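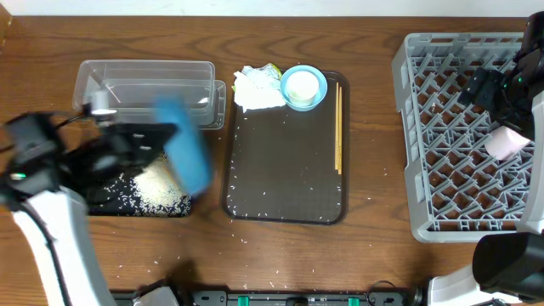 What should a visitor look for first at a robot demonstration?

The task boundary: the point at which the machine is handed a problem and the point at which it is judged to have finished. Speed, smoothness and appearance come later.

CHAPTER 4
Reading a Demonstration

4.1 Introduction

Chapter 3 dealt with written specifications. Most people who buy, fund or regulate robots will also see one working, usually at an open day and usually for less than an hour. This chapter sets out a method for making that hour useful. It assumes that the reader has no access to the control software and may ask questions only between runs.

The running case is an open day held one November at the Feltard laboratory, where a two-armed bench system called Tiden was shown clearing up after a meal. The objects were ordinary ones: a serving tray with a bowl, a small cup and chopsticks, a dish rack, a sponge, and a quantity of white rice. Each arm ended in a gripper. The session was led by Coralie Dunstan, with Murray Goodwin at the operator station. Visitors were given a one-page task sheet and a blank run log.

Table clearing is a useful case for study. A bowl has a fixed shape and can be picked up in a small number of ways. Rice does not behave as one object at all. It spreads, it piles up against an edge, and single grains get past a sponge. A system that handles the first kind of item well may do poorly with the second, and a visitor who watches only the dishes will miss this.

4.2 Terms used in this chapter

Run. One attempt at the task, from the start signal to the stop signal.

Reset. The work done by people to return the bench to its starting state. Reset time is left out of most published figures and should be asked for.

Intervention. Any human action during a run that changes its course. A spoken command counts. So does moving a tray back into reach.

Residue. Material left outside its target area when the run ends. For loose food this is given by weight -- a count of grains is slow and adds little.

4.3 The Feltard session

The task sheet listed 20 runs over the day, in two blocks, with the second block starting at 1:30 p.m. The log kept by Isla Tipoki, an observer from the Ngata training center, shows that a typical run took roughly six minutes. Resets were logged separately and came to 88 minutes in all.

Dunstan stated before the first block that the arms worked under their own control except where the log said otherwise. Goodwin's station had a stop button and a pause button. Use of the pause button was recorded as an intervention, a stricter rule than many laboratories apply.

Two points from Tipoki's log are taken up later. First, the wiping step varied in length far more than the dish-handling step (Section 4.5). Second, her definition of "finished" differed from the one printed on the task sheet -- she required the sponge to be put down, and the sheet did not. The effect on the success rate is worked through in Section 4.6.

4.4 Before the visit

Ask the host for the task sheet in advance. Mark every word in it that calls for judgment, such as "clean," "clear" or "in place," and write your own test beside each one. Bring a watch with a second hand. Agree on who in your party will record times and who will record interventions, as one person can seldom do both through a full block.

Form 4-A, at the end of the chapter, may be copied for this purpose.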